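3.2 Squad selection and player availability

Availability was recorded for each of the 21 players named in the September squad of Ganham, using the club's own medical notes. A player was counted as unavailable if he missed the full training session on the day before a match. Late withdrawals – those made after the squad list was published – were entered separately, as they leave the coach little time to call up a replacement.

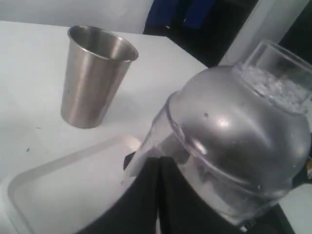

Figure 2. Steel tumbler and cocktail shaker.

Of the 198 entries, 11 were late withdrawals. Most concerned defenders, and in these cases the coach tended to move a midfielder back before turning to the reserve side. Peixoto found the same habit in her study of Araújo, although that club worked with a larger squad. Players returning from injury were seldom picked to start their first match back. The records do not show whether this was agreed with medical staff beforehand, and the point is taken up again in Section 4.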